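# The Day the Ceiling Became the Floor

I have spent a good part of my working life watching simulated robots fold laundry, and I have grown fonder of them than I probably should admit.

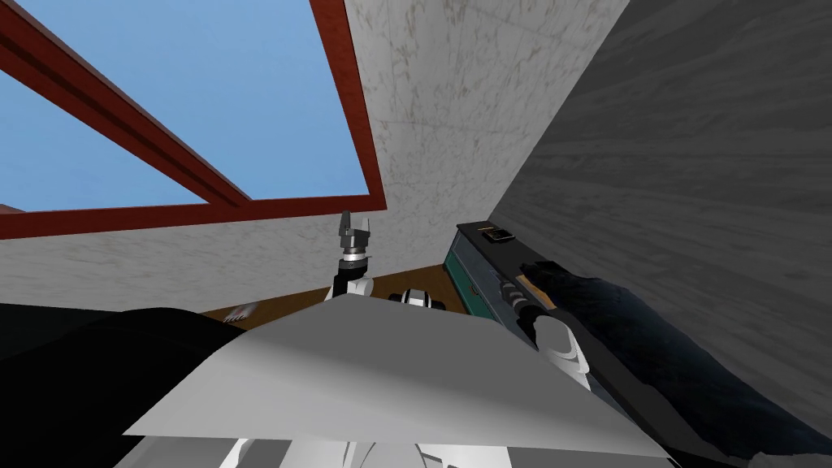 Dirceu Meireles feels the same way, I think, though he would blame it on the coffee. He runs the test bench at Staltitz, and last January he let me sit beside him for the better part of a week while his team chased a fault they had taken to calling Gonis, after the software update it arrived with.

The trouble was with the head. Somewhere in a long run of clothing tasks, the two-armed robot would lose track of which way was level. Its view would tip back toward the ceiling, and the arms – bless them – would carry on as if the table were still right in front of them. In one run of 70 tries it happened 19 times, always with a garment in play, and Dirceu kept every one of those recordings.

"In here it costs me an afternoon," he told me, rubbing his eyes. "On a real machine, somebody could be standing there."

The cause was small, as these things often are. A neck reading came in late whenever the arm was pulling on heavy cloth, and the controller, a package named Phelan, filled the gap with an old number and trusted it. The repair took four lines. Agreeing on how the robot ought to behave when it isn't sure – stop, hold on, or gently let go – took them 18 days and a great many sandwiches.

They settled on stopping, with the grip held. Dirceu still wants a slower release for thin fabrics, and he was drafting that test when I packed up my things and drove home.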